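**Towels going gray after one season, what are you all buying?**

**mborkowska** — 25 Jun 2019
Hi everyone! We have 33 rooms and I ordered 330 bath towels from Vetov last September, the ringspun ones with the dobby border, and oh my goodness, they already look like they've been through a war. I do love how they feel (guests do too, bless them), but the white is gone and the hems are starting to curl. Is it the towels or is it us?

**Kieran Blackburn**
Sorry to hear it, Maja! I'd blame the towels. We had the same line and moved everything over to Rumilden, a heavier weight, and I've been a happy man ever since. They take longer to dry, I'll give you that, and my dryer bill shows it.
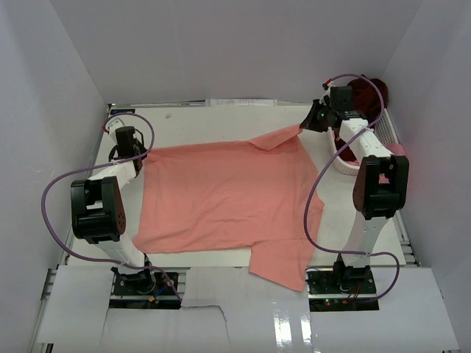
**Lizeth Flores** I have to disagree with Kieran a little, with love. Gray towels are nearly always hard water or too much detergent, and a heavier towel just hangs on to more of it. Get your water tested before you spend another cent — our supplier did it for free.

**mborkowska**
Lizeth, we're on a well, so you may be onto something. The Rumilden quote came to $1,431 and I was this close to signing!

**Kieran Blackburn**
Fair enough on the water, but soap doesn't curl a hem. I'm sticking to my guns there.

**asuka_m**
Hems curl when the border shrinks more than the terry does, so try a cooler dryer on one batch and see.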